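Support > Tickets > Simulation and Planning Tools > Pre-purchase
Print this ticket | E-mail this ticket

Ticket 464
Subject: Hallway width check before we order the second arm, results do not agree
Product: Flallelel planner, simulation module
Site: Misthorpe
Status: Closed

Opened by customer, May

Good morning. We are a small maintenance and delivery team in Misthorpe and we are preparing the budget for a mobile robot with two arms. Our supplier is Zervas. Before we sign, we want to know if the robot can work in the corridor of our guest building, where it must pass furniture and take small objects from a side table. We do not own the robot yet, so all our work is in your simulator.

The problem is the following. The clearance report says that the corridor is passable with both arms mounted. When I run the same corridor step by step, the run stops beside the table with the message "planned path invalid, link contact". With one arm only, the run is completed every time.

For us this is a question of money. The quotation has two versions, one arm or two arms, and the price of the second one is not small. If two arms cannot pass, I must ask for the one-arm version, or I must ask for money to change the furniture. I need to write one of these in the request before the end of the month.

What I did already:

- Restarted the planner and loaded the corridor again. Same result.
- Deleted the robot and imported it from the Zervas package again. Same result.
- Ran the clearance report three times. It says passable each time.
- Changed the floor friction, because a colleague suggested it. No change, and I put it back.

Reply from support

Thank you for the clear report. The clearance report and the step run do not use the same robot shape. The report uses the folded pose from the robot package, and the step run uses the pose which the arms have at that moment. If the arms are extended, the two results can be different and both can be correct.

Please send us:

1. The export of the corridor file.
2. The planner log of one failed run, complete, from the start line.
3. One view from the robot head at the place where it works beside the table.

Please also tell us the clearance margin in your project settings. It is under Project, Safety, Margin.

Customer

I attach the corridor file and the log, which has 183 lines. The contact message is on line 103. Before this line I do not see any warning. The margin is the one from the installation; I never changed it. In the settings it is shown as 2, and I do not find the unit written anywhere. Is it centimeters?

The view from the head is below. The camera is tilted in the head settings that came with the package, so the corridor is diagonal.

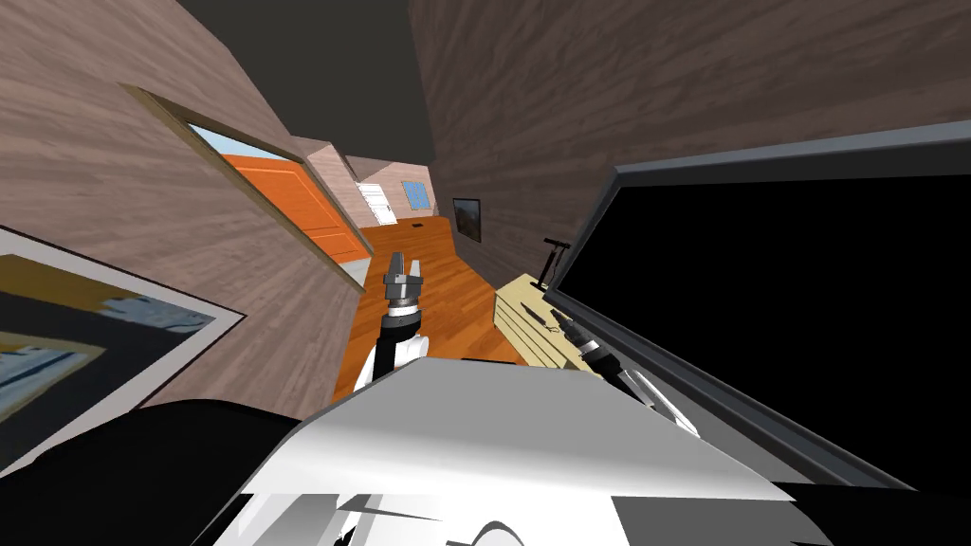 Attachment: head view, guest corridor, both arms extended, beside the table.

The table is the beige one on the right, with the black T-shaped handle on top. The second arm is very near to its edge. My own opinion was that the table is guilty, but the large dark panel on the same side also takes a lot of place in the view and I am not sure which object the planner complains about. The log gives only "static_07" and I do not know which object has this name.

If it is the panel, I can tell you that it is in the corridor file because our designer in Gukham put it there. It is not decided that we will buy it.

Reply from support

Thank you, this helps. We loaded your file and could repeat the fault. Answers in order:

The margin is in centimeters. You are right that the unit is missing on that page, and we have made a note for the documentation team.

The name static_07 belongs to the table. To see this yourself, open the object tree, right-click on the corridor and choose "Show internal names". The contact is between the last part of the second arm and the edge of the tabletop. The panel is a different object, static_11, and it does not appear in your log.

In the log, line 103 is the first line where the contact is reported, but the arm command that leads to it is sent earlier, when the second arm leaves the folded pose. The base is then still moving. So the robot is driving along the table and opening the arm at the same time.

Please try this:

1. Open the task list and select the step "Approach table".
2. Set "Arm motion during base travel" to Off.
3. Save, run again from the corridor entrance, and send us the new log.

Please do not reduce the margin to make the message disappear. The run would probably be completed, but you would be buying from a result that does not include the margin.

Customer

I did the steps. The run with two arms is now completed. I repeated it from both ends of the corridor, and from the far end also it is completed. The new log is attached.

I have two more questions, for the budget and not for the software.

First, can I write in my request that the corridor is suitable for two arms? The person who approves it will ask me exactly this.

Second, I tried the same run without the panel and the log is the same. Does this mean I can leave the panel out of the planning?

Reply from support

First question. You can write that the simulated corridor is suitable for the two-arm version when the arms are folded during travel. Please keep this condition in the sentence. The corridor file was made from drawings, and we recommend measuring the real corridor at the table before you order. Please measure the table too, including the depth. If the real table is deeper than in the file, the result has to be made again.

Second question. For this task, yes. The panel did not change this run. If you later add a task on that side of the corridor, put it back in the file, also when it is not bought yet.

One remark about the quotation. Folding and unfolding the arms adds time at each stop. If your request contains a number of deliveries per shift, please take that number from the new log, as the old one stops at the table.

Customer

Understood. I took the measures after lunch. The table is a little less deep than in the drawing, so we are on the good side. I corrected the corridor file, ran it again, and it is completed.

In the request I wrote the two-arm version, with the condition about the folded arms, and I put one separate line for moving the table if it is necessary later. I also asked Zervas to confirm in writing that the folded pose in the package is the same as on the delivered robot. They did not answer yet, but this is not a matter for your ticket.

You can close it. Thank you for the patience with my questions.

Support, closing note

Cause: arm motion allowed during base travel; clearance report calculated with folded pose only.
Solution: arm motion during base travel set to Off for step "Approach table".
Open for documentation: unit of the margin is not shown on the settings page.
Open for development: clearance report should state which pose it uses.

Contact support | Copyright Flallelel | Back to top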